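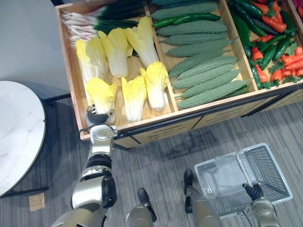 I met the owner of Orkedia at the store on a Tuesday, and we got onto the vegetable stand before I'd found my notebook. "Cabbages go at the end, two rows, leafy tops all facing away from you," she told me. "I redid that 3 times in April!" She orders her fake produce from Indier and is fussy about it (I would be too). The bitter melons are her favorites — "so bumpy, you want to pick one up" — and the cucumbers get tucked in wherever there's a gap. 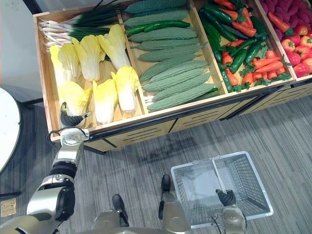

Bošković, her supplier for the stands, would like the green onions moved to the front. She won't hear of it. "They're long, they belong across the back," she said, and went off to find me a coffee.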